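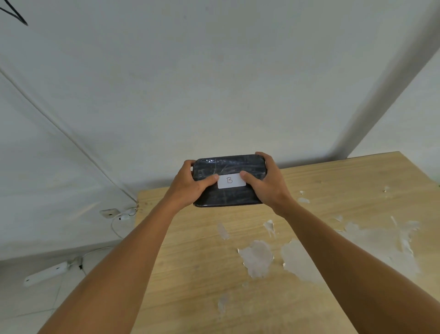 Regional parcel carrier Sorbridge will stop paying damage claims in July on goods shipped with clear plastic film as the only outer layer, under a revised service guide sent to account holders Friday. The change moves film-only wrapping from a category the carrier calls "limited protection" to one it calls "unpackaged," and unpackaged goods are carried at the shipper's risk regardless of declared value. A flat, dark package with clear plastic pulled tight over it, creased and catching the light, is the kind of item the guide now addresses directly. Under the current version, the same item could be claimed for up to $200 if the shipper had declared a value at drop-off.

The revision also gives shippers a written definition of packaging for the first time. Earlier editions of the guide listed acceptable materials but did not say what they had to accomplish. The new text says packaging must place "a separable layer with independent shape" between the contents and the handling environment. Corrugated boxes, rigid mailers and molded cases meet the definition. Padded envelopes meet it for items below a thickness listed in an appendix. Stretch film, shrink film and clear tape do not, whether applied in one layer or several.

Film can still be used over a qualifying box, and the guide encourages it for shipments that may be exposed to rain at the loading dock. It can also be used inside a box to hold parts together. The exclusion applies only where film or tape is the outermost layer and nothing with its own shape sits beneath it other than the goods themselves.

The distinction has been disputed in small claims filings by Sorbridge customers, mostly resellers who ship used electronics, hard cases, auto trim and similar pieces that hold their form without a box. Their argument has been that an item such as a molded case is its own container, and that film is there to keep it closed and clean. The carrier's position has been that if the case is what was sold, then the case is the contents, and scratches on it are damage to unpackaged goods.

The new guide adopts the carrier's position but leaves one exception. If the shipper states in writing before pickup that an outer case is sacrificial – meaning it has no declared value and the buyer has not paid for it – the case will be treated as packaging and the goods inside remain eligible. The statement must be entered in the shipment record. A note on the label or a message to the buyer will not count.

Hammad Awan, a freight claims consultant who represents several resellers with Sorbridge accounts, said the exception is usable but will catch shippers who do not read the record fields closely.

"The field already exists in the form and most people skip it," Awan said. "It sits under the customs section, and a domestic shipper has no reason to open the customs section. They are putting a claim requirement in a place where the claimant will not be looking."

Awan said he has asked the carrier to move the field to the first screen. Sorbridge said the layout of the form is controlled by its software supplier, Vosent, and that a revised screen is scheduled but will not be ready when the guide takes effect.

The changes follow an internal review of 200 closed claims in which the carrier compared intake records with the condition reported at delivery. According to a summary circulated with the guide, the review found that film-only shipments were the most difficult to resolve, because surface wear present before pickup could not be separated from wear that occurred in transit. Film shows its own creases and scuffs, the summary says, and inspectors at the delivery end often recorded marks on the film as marks on the goods. In other cases the reverse occurred, and a scratch underneath was written off as a fold in the plastic.

Glare was identified as a separate problem. Intake staff take one photograph of each declared-value item, usually under overhead lighting. On glossy film, reflections can hide a large part of the surface. The summary recommends that pre-shipment condition photos be taken before the wrap is applied, with the item turned so that light falls across it at a low angle. Sorbridge has adopted that language in the guide as advice and has not made it a requirement for claims.

It has made a requirement of a related step. Any shipper claiming surface damage must supply at least one dated photo of the unwrapped item that shows existing wear, along with an identifying mark that also appears in the shipment record. The mark can be a serial number, a printed tag or a handwritten letter or number on an adhesive label. Marks written directly on the goods are allowed, but the carrier will not pay to remove them.
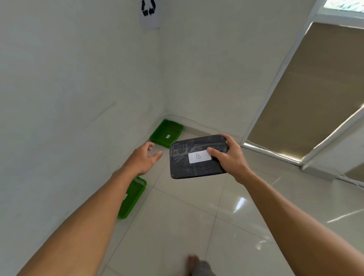

A handwritten "B" on a white label; pale scuffs and smudges mark the black surface around it.

The marking rule drew most of the questions during a call with account holders. One concern was whether a letter alone is adequate when a shipper sends many similar items. The carrier said it is, provided the letter is not repeated within the same pickup. Shippers with larger volumes were told to use a letter and number combination or to print tags from the account portal.

A second concern was adhesive. Labels placed on soft-touch coatings or aged rubber can lift the finish when they are peeled off, and the guide does not say who is responsible. A Sorbridge representative on the call said label damage would be treated as preexisting. Awan said he expects that answer to be tested.

"If your rule says there must be a mark, and the ordinary way to make a mark is a label, then the label is part of your process," he said. "I would advise people to put it on the underside, use low-tack stock, and keep a photo of the spot from before."

Jafri, a packaging distributor that supplies several of the carrier's drop-off counters, said it does not expect the change to reduce film sales by much. Most of the film it sells in the region goes to pallet users, who are covered by a different section of the guide and are not affected. The company does expect more demand for flat corrugated mailers in the sizes used for tablets, hard cases and picture frames. It said those sizes are in stock, though the deeper versions with crush-resistant edges are on a longer lead time.

Cost is a sore point for low-value shippers. A roll of film covers a large number of items, while a mailer covers one, and the dimensional rate can rise when a mailer adds height. Sorbridge measures to the outermost point and rounds up. An item that falls just inside a rate step when wrapped in film can fall outside it when boxed. The guide does not change the rate steps, and the carrier said no adjustment is planned.

Shippers who continue to use film alone will not be turned away. Counters will accept the item, enter it as unpackaged and print a receipt with the liability terms on it. The declared value field will be locked for those entries. Drivers making scheduled pickups will follow the same procedure, although they have discretion to refuse an item with loose film ends that could catch in a conveyor. Loose ends should be heat-sealed or taped flat.

The deadline for contesting a denied claim is also changing. Shippers will have 17 business days from the date of the denial letter, and the appeal must include any photos the shipper intends to rely on. Photos submitted later will not be considered unless the carrier asks for them. Under the current guide there is no fixed deadline, and appeals have been accepted or refused at the discretion of the regional office.

Appeals will be handled at the carrier's office in Sotero, which already processes lost-parcel cases. Regional offices will keep authority to settle claims up to $200 without referral. Awan said the consolidation should make outcomes more consistent, since regional offices had been applying the old packaging list in different ways. One office had treated multiple layers of film as equivalent to a padded envelope. Another required a box for anything with a screen.

Shipments picked up before the effective date will be assessed under the current guide, even if they are delivered afterward. For drop-offs, the controlling time is the counter scan. Items left in an after-hours locker are considered tendered when the locker is emptied and scanned, so an item deposited on the last evening of the current guide would fall under the new one.

The revised guide is available through the account portal. Printed copies can be requested at staffed counters. The carrier said it will accept written comments on the marking rule until the guide takes effect, but that the definition of packaging is final.

27 comments
Share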